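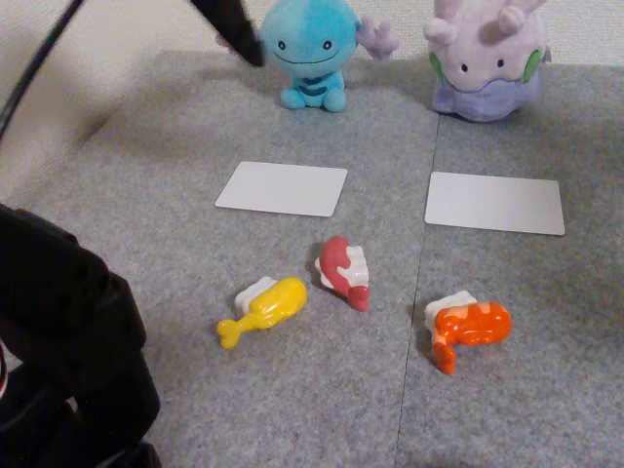 Fig. 4 - Wooper plush toy, gray carpet tile.

Section 4: Pitching the Griltavon

Read this section through once before your first trip. Pitch the tent at home at least one time in daylight. The first pitch is slow, and the fly straps usually need some adjusting.

4.1 Parts needed

Inner tent with sewn-in floor
Fly
Ridge pole, 395 cm (silver tips)
Cross pole, 309 cm (black tips)
12 stakes
Four guylines, already tied to the fly
Stuff sack and stake bag
Repair sleeve (kept in the stake bag)

The Kiiskinen footprint is sold separately. If you have one, lay it down first, shiny side up.

Note: Tents sold before the 23 Jan 2019 revision have two poles with silver tips. Go by length on those. The longer one is always the ridge pole.

4.2 Choosing a spot

1. Look for ground that is flat or slopes slightly. On a slope, plan to sleep with your head at the uphill end.
2. Look up. Do not pitch under dead limbs or leaning trees.
3. Clear sticks, cones and sharp stones from an area a little larger than the floor.
4. Lie down on the spot before you unpack anything. A root that looks like nothing will be under your hip by midnight.
5. Avoid low, bare patches where the dirt is packed hard. Those fill up in heavy rain, and on busy trails they are usually the most worn sites.

On tent platforms, see 4.5.

4.3 Inner tent

1. Spread the inner tent on the ground with the door facing away from the wind. The door end has a red loop at the floor seam.
2. Stake the two rear corners. Drive each stake at an angle, with the head leaning away from the tent.
3. Pull the front corners until the floor is flat and stake them. Do not pull so hard that the corner stitching opens up.
4. Assemble both poles. Push every section all the way into its ferrule. Let the shock cord draw the sections together under control - do not throw the pole out and let it snap together.
5. Set the rear end of the ridge pole in the rear grommet, then bend the pole and set the front end.
6. Lay the cross pole over the ridge pole and seat both ends in the side pockets.
7. Clip the inner tent to the poles, starting at the top and working down.
8. Check that the floor is still square. Move a corner stake if you need to.

Caution: A pole section that is not fully seated can split under load. Check all joints before you bend the pole.

Caution: In wind, keep one hand on the tent until at least two corners are staked. Put your pack inside as soon as the poles are up.

4.4 Fly

1. Find the Fallik label on the fly. It goes at the door end, facing out.
2. Drape the fly over the poles and line up the door zippers.
3. Reach under the fly and fasten the hook-and-loop tabs around the ridge pole. In calm weather you can skip this, but the guylines will not do much without it.
4. Buckle the four corner straps and leave them loose.
5. Stake out the front and rear vestibules. Use two stakes at each end. Close the zippers before you tension them.
6. Tighten the corner straps evenly, going around the tent twice.
7. Run out the guylines and stake them at least 30 inches from the edge of the fly.

All 12 stakes are now in use. If you are short a stake, double up a guyline on a rock or a tree root and keep the corners staked.

Note: The fly fabric relaxes when it gets wet or cold. Tighten the corner straps again before you go to bed.

4.5 Platforms, sand and rock

Wooden platforms, such as those at the Rikside shelters, will not take stakes. Tie cord to the corner loops and run it to the platform's eye bolts or around the edge boards. Carry 20 feet of extra cord if your route has many of these. Do not use nails or screws.

On sand, bury a stake sideways with the cord tied around its middle and pack the sand down over it. On bare rock, tie each corner to a stone too heavy to kick loose.

4.6 Ventilation

Two people breathing in a closed tent will wet the inside of the fly, especially on still, humid nights in August. Prop both roof vents open with the stiff tabs. If it is not raining, roll back one side of the vestibule too.

Warning: Do not cook inside the tent or in a closed vestibule. Stoves give off carbon monoxide and can set the fly on fire.

4.7 Taking the tent down

1. Empty the inner tent and shake out the dirt.
2. Pull the stakes by the cord loop, wipe them off and put them in the stake bag.
3. Remove the fly. If it is wet, pack it apart from the inner tent.
4. Push the poles out of the grommets. Fold each pole from the middle toward the ends, to spread the strain on the cord.
5. Stuff the tent or roll it, whichever you like. Do not fold it along the same lines every time.

If the tent was packed wet, hang it up to dry as soon as you get home or into town. For seam care and long-term storage, go to Section 6.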